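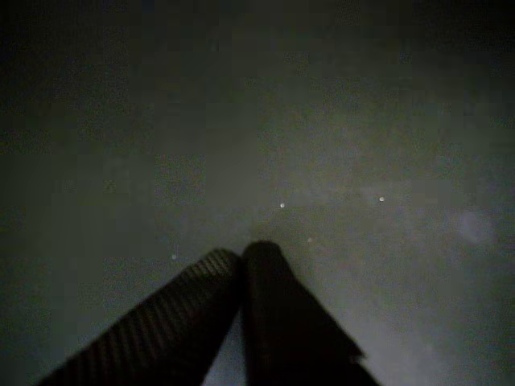

Flat grey, with the light down low.

To: Trarkthorpe Tables and Tops list
Date: 11th May
Subject: Re: plain grey for a work table?

> Hello all,
>
> I have a big old table in the back room that gets used for everything: sewing, sorting, wrapping parcels, the odd jigsaw. The top is a patchwork of varnish, bare bits and rings from mugs. I was going to strip it and oil it but I can't face another weekend of fumes, so I'm thinking of painting it one plain colour and having done with it. My other half says white. I'm leaning towards grey, but I worry it will look gloomy, as that room gets very little sun.
>
> Has anyone here lived with a grey top for any length of time? Does it show every mark? And do you bother with a primer on top of old varnish, or is a good rub down enough?
>
> Also, if I do go grey, what do you put on it to stop it scratching? I've had bad luck with wax.
>
> Thanks in advance. Sorry for all the questions at once.

Oh, go grey! Please go grey! I did mine last August and I still walk in and feel pleased with it every single time.

To take your worries in order. Gloomy: yes, a bit, on a dark afternoon with only the corner lamp on, and I've decided I like that. With the big light off mine goes nearly charcoal at the far end and a sort of soft misty colour nearer to me, and it's all the same tin of paint. In the morning it is a perfectly cheerful pale grey. White would have given you glare under a lamp (I had a white desk for years and used to squint at it), and for sewing in particular grey is lovely, you can find both black thread and white thread on it without hunting.

Marks: it hides dust brilliantly and hides pencil badly. Biro I'm not going to talk about. Mug rings wipe off if you get to them the same day.

Do use a primer. I didn't on my first go and the paint came up in little flakes wherever I'd leaned my elbows, so I had to start over. Second time round I went at the old varnish with 100 grit until the shine had gone completely, wiped it down, let it dry overnight, primed it, then went over the primer very lightly with 200. You want it to feel like an eggshell. Then two thin coats of colour with a foam roller, and a whole day between them. I know everyone says four hours on the tin. Leave it the day!

My paint was Hemov, number 911, from the shop in Sastville with the green door. They'll sell you a 100 ml tester, which is enough to do a decent square in the middle of the table and live with it for a week. I'd do that before buying a big tin, and look at it last thing at night as well as at breakfast. The tester pot also comes in handy afterwards for touching up the corners, so don't throw it out.

For the top coat I gave up on wax too. It went smeary under a hot iron (my fault, I'd forgotten the mat) and I had to scrub it all off with white spirit. I now use the Bezerra matt varnish, water-based, three coats, and it has hardly any smell, so you could do it with the window open and still sit in the room. Stir it, don't shake it, or you'll get bubbles. It looks milky and alarming when it goes on. Keep going, it clears.

One thing I'd do differently: take the table away from the wall first. I painted mine in place like an idiot and there is still a strip along the back edge in the old brown, which I cover with the button tins.

If you'd like to see a painted top in the flesh before you commit, mine is in Trarkthorpe, a short walk from the bus stop, and you'd be very welcome any evening. Bring a bit of your curtain fabric and we can hold it up against the grey. I've also got most of a roll of masking tape and two clean foam sleeves you can have.

And do tell us what you decide, even if it's white!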